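Home Shop Towels Kitchen Bath Our Weavers Journal Contact

We use cookies to remember your basket and to see which pages get read. By carrying on you agree to this. Accept / Settings

Crenshaw Waffle Cloth, Large, White
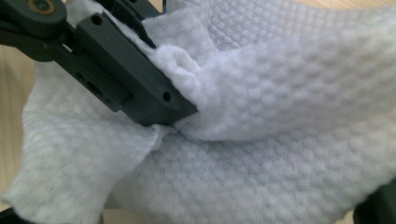 The large waffle in white.

We have been selling cloths and towels for a good while now, and if we had to clear the shelves and keep a single thing it would be the waffle. The Crenshaw is our favourite of the lot. It's a big, plain, all-cotton cloth with a deep honeycomb weave, and it does so many jobs around the house that most of us on staff have stopped thinking of it as a tea towel, or a hand towel, or anything else in particular. It's just the cloth you reach for!

It comes from Luron, the small mill run by Soledad Fitzsimmons and her brother-in-law Mortimer Marchetti. They weave on older looms that run slower than the modern ones, and the slower pace lets them keep the tension even across the full width. You can feel it when you pull the cloth on the diagonal. A poorly woven waffle goes limp and lopsided after a few washes, and you end up with a sort of trapezoid in the drawer. The Crenshaw stays square, or as near to square as any cotton cloth that's been through a hot wash and a windy day on the line.

Why waffle

The weave is the whole story, really. Threads float over and under one another in steps so that the cloth pulls itself into little cells with raised walls. Those walls give you a lot more surface than a flat cloth of the same size, and water goes into them quickly. The cells also hold air, so the cloth dries fast once it's hung up. If you live somewhere humid, or you have a bathroom with one mean little window, you'll notice the difference in the first week.

Terry towelling is lovely and thick and we sell plenty of it. But terry takes ages to dry, and by the third day it has that smell. Linen dries faster than anything but can be stiff for the first month and costs a fair bit more. Waffle sits happily between the two. It's soft, light, a bit stretchy, and it folds down to almost nothing, so it's grand for camping, the pool bag, or a bach or cottage where the cupboard is the size of a shoebox.

A word about the first wash

Please wash it before you use it. Straight out of the packet the Crenshaw is flat and a little papery, and it won't soak up much. The cells haven't formed yet. Wash it warm, on its own or with other whites, and the cotton tightens up and the honeycomb pops into shape (one of the most satisfying things we know of in the world of laundry). It will shrink, and it's supposed to. We cut it oversize to allow for that, so if you measure it on day one and again on day two, don't write to us in alarm.

By the third or fourth wash it's properly thirsty, and it keeps getting softer for a long time after that. Dwayne Holloway in our warehouse has one from the very first delivery that he uses for drying the dog, and the colour has gone from white to something more like oatmeal, but the weave is as deep as ever.

Looking after it

Warm or hot wash, any ordinary powder or liquid. Skip the fabric softener, which coats the fibres and stops them drinking. A half cup of white vinegar in the rinse every so often will bring back a cloth that's gone sluggish.

Line drying is best. Give it a good snap first and it will hardly need smoothing. A tumble dryer on low is fine and makes it fluffier. Ironing is a waste of your afternoon and will squash the cells flat until the next wash.

Watch out for rings, zips, Velcro and the cat. The floats in the weave can catch, and if you get a pulled loop, don't cut it. Work it back through with a blunt needle, or just stretch the cloth gently both ways and it will often settle by itself.

For stains, cold water first, always. Oxygen bleach is all right on the white. Chlorine bleach will yellow it and weaken the thread, so we'd leave that in the cupboard.

What people use it for

Drying glasses, obviously. Draped over proving dough. Lining a bowl of washed salad leaves. As a bath mat in a pinch, as a hair towel (very good for curly hair, we're told by many of you), under a drying rack, over a baby's shoulder, rolled up behind a sore neck. Sheena Carnegie, who writes our journal, strains yogurt through hers and has a whole page on it, with a recipe for labneh that we can't recommend enough.

It also makes a very nice present wrapped around a loaf or a jar of something.

The details

Material: 100% cotton, unbleached warp, whitened after weaving
Weave: deep waffle, same on both sides
Hem: narrow, double turned, with a hanging loop on one short end
Colour: white
Made by: Luron
Item number: 474
Sold singly

Luron weaves each batch to order and the last one came to roughly 4000 cloths, shared among a few shops. When ours run out there's usually a gap until the next delivery, which normally lands in March. You can ask for a note when they're back by leaving your email on the stock list.

Which size?

The large is the one to start with if you're not sure. It's generous enough to wrap around wet hair or cover a full baking tray, and folded in half it hangs neatly over an oven door. The smaller Fitano has the same weave in a finer thread and is better for faces and for polishing stemware. If you want something to actually step out of the shower into, look at the Fometti bath sheet, a heavier waffle from the same looms and a real treat in winter.

All three wash together without any fuss, and the whites match closely enough to sit in one pile.

From our customers

"Bought one, went back for 13 more. My old towels have gone to the shed." Thaddeus Bellamy

"Took a couple of washes to come good, as you said it would. Now I fight my husband for it."

"Lovely thing. I do wish it came in a dark green."

(We've passed the dark green along to Soledad. She's thinking about it.)

Returns

If it isn't for you, send it back unwashed within the month and we'll refund it. If it's been washed and there's a fault in the weaving or the hem, we still want to hear from you. Send a picture of the spot and we'll sort out a replacement, and the faulty one goes back to the mill so they can see what happened on the loom.

You might also like

Fitano Fine Waffle Cloth
Fometti Waffle Bath Sheet
Luron Striped Roller Towel
Beech Pegs, Bag of 111
Journal: Labneh at Home
Journal: Getting the Smell out of Old Towels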